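Notebook, gripper project (Wornham robotics club)
May 30, 2021
Written up by Maja, same evening, with tea

Right, long one today, so I'm putting it down before I forget which change did what.

Started with the jaw slop we found last time. Bogdan had been blaming the servo for ages and I'd been blaming the linkage, and we were both a bit wrong (I was less wrong, for the record). The pin on the moving side had worn its hole oval. New pin, new bush, thread lock on the grub screw, and the wobble at the tip is down to 2 mm. Not lovely, but we can live with it until the Grarholm parts turn up. If anybody takes the jaw off again, PLEASE put the thin washer back on the inside. It went on the outside in February and we lost a whole afternoon to it.

Then marker checks. Konrad rewrote the bit that works out how open the jaws are from the marker, and it now throws away any reading that jumps too far from the one before. Much calmer trace! The old log had spikes all over it whenever the hand turned quickly. I'd still like a proper comparison against the calipers at five or six openings, fully shut included, because last time the shut reading drifted and we only spotted it by luck. Konrad says he'll do it. I've written it here so he has to.

Afternoon was bottle practice. The Forham task sheet says one upright bottle, picked from the table, moved to the target square, set down without tipping. Sounds like nothing. We're using the hand-held version to record the moves and then we'll train on those, so whoever is holding it has to move like a sensible robot and not like somebody grabbing a drink. Wojciech is far and away the best at this. I'm too quick on the approach and I twist my wrist at the last moment, which you can see in the plots as a nasty little hook just before the close.
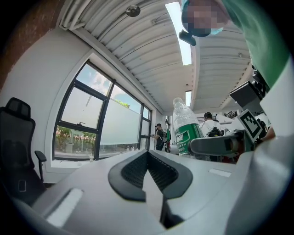
View from the hand-held gripper, clear bottle standing on the table beyond the V pad.

A few things I noticed about the approach, in no sensible order. Coming in low is better than coming in from above, because the V has time to centre the bottle for you. If you come in high, the pad catches near the shoulder and the whole thing wants to lean. Clear plastic is also a pain for the vision side. Nikola thinks the label is doing most of the work and she may well be right, so next time we try a run with the label turned away and see how badly it goes. (I'm guessing badly.)

Light matters more than I'd thought too. When the sun comes through the big window the exposure hunts and you get a few washed-out frames in a row, and then the marker drops out. Bogdan wants to lock the exposure. I'd be happy to try that, but then we need to lock it to something that also works at Forham, and none of us has seen the hall. Could somebody email and ask what the lighting is like?

Numbers for the log: we now have 882 recordings in the folder, and 622 of those are usable after Konrad's filter and me going through by hand. Most of the rejects are marker dropouts, plus a batch where the clock was off and the video doesn't line up with the jaw readings. I've moved that batch into its own folder and haven't deleted it, in case Wojciech can shift the timestamps. Please don't tidy it away.

Question for everyone: do we keep the slow ones? There's a set of 30 I did at half speed when I was trying to cure the wrist thing. They're very clean, but they don't look like the others at all. Nikola says keep them and tag them. Bogdan says bin them. I'm leaning towards tagging, mostly because they took me ages and my arm hurt.

The Nishimura pad is also starting to lift at one corner, so it needs regluing before we record anything else. Contact adhesive, thin coat, clamp it overnight. The tube in the drawer has gone solid, I tried.

To do
Konrad: caliper check, all openings
Wojciech: timestamps on the bad batch
Nikola: label-away run, tag the slow set if we agree
Bogdan: exposure lock, and order more of the small pins
Me: glue, email Forham about the lights, practise keeping my wrist still

Batteries are on charge, left-hand charger only. The other one is still making that noise.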